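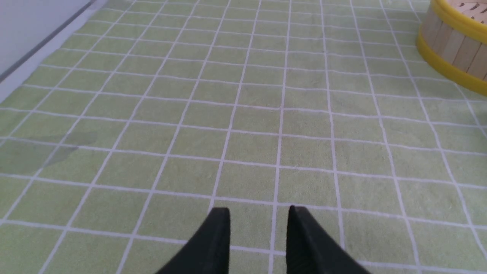
Par la rédactrice de la rubrique Atelier, responsable des essais de préhension à Brurnau
12/11/2019

Éloge de la pince à deux doigts

Je vais défendre une idée un peu démodée : la plupart des labos qui s'offrent une main articulée à grands frais feraient mieux de commencer par deux doigts noirs tout bêtes, une caméra au poignet et un tapis quadrillé. J'en suis convaincue depuis le mois de mars, et chaque semaine d'essais me donne un peu plus envie de le crier sur les toits !

Nous avons comparé quatre pinces sur le même bras, avec le même contrôleur : la Penrose à doigts rigides, la Bonent à coussinets souples, une ventouse et une main à trois doigts prêtée par Stundton. 1 087 tentatives de saisie en tout, sur des objets de cuisine et de rangement. La main à trois doigts est superbe, je ne dirai pas le contraire, et la voir se refermer sur une orange est un vrai plaisir. Mais quand elle rate, on passe l'après-midi à comprendre pourquoi. Quand la Penrose rate, on regarde les images du poignet et on a compris en dix secondes.

C'est là que la caméra change tout. Les deux bouts de doigts restent en bas de l'image, à la même hauteur, avec le vide entre eux : on sait exactement où la prise va se faire. Le tapis vert clair fait le reste. Ses lignes blanches donnent l'échelle et la fuite, et une ligne qui passe pile entre les doigts vaut bien des courbes sur un écran. Bon, le tissu gondole un peu et les lignes ondulent sur la droite. On m'a suggéré une plaque imprimée, bien plane. Je n'en veux pas ! Une nappe fait des plis, un torchon aussi, et un système de vision qui s'affole pour trois vaguelettes n'ira pas loin chez les gens.

Mon objet préféré reste le petit baquet en bois cerclé de jaune. Il est rond, ses lattes sont étroites, et le cerclage brille assez pour tromper un réglage d'exposition paresseux. La ventouse n'en a rien tiré de bon : les joints entre les lattes laissent passer l'air. Les coussinets de la Bonent s'en sortent très bien sur le bord, mieux que la Penrose, je l'écris volontiers. Sauf qu'il a fallu les changer au bout de 122 prises, et que chaque changement oblige à refaire l'étalonnage - 25 minutes quand tout va bien.

Je ne prétends pas que deux doigts suffisent à tout. Pour tourner un bouchon ou tenir un stylo, c'est pénible. Mais je vois trop d'équipes choisir une pince pour la vidéo de démonstration, puis simplifier leurs objets jusqu'à ce que la pince y arrive. Prenez d'abord l'outil que vous savez lire, notez vos ratés, et achetez la main compliquée le jour où vos notes la réclament. De notre côté, on reprend le baquet la semaine prochaine, couché sur le flanc cette fois.

Commentaires (3)

pince_sans_rire
D'accord sur le fond, mais vous êtes dure avec la ventouse. Avec une lèvre en mousse, on attrape des surfaces bien pires que des lattes.

Atelier du fond
Même constat ici pour l'étalonnage. On a fini par garder deux jeux de coussinets déjà montés sur leur support, ça aide beaucoup.

mlle_couple
Quelle taille, les carreaux du tapis ? Je cherche la même chose pour mes étudiants.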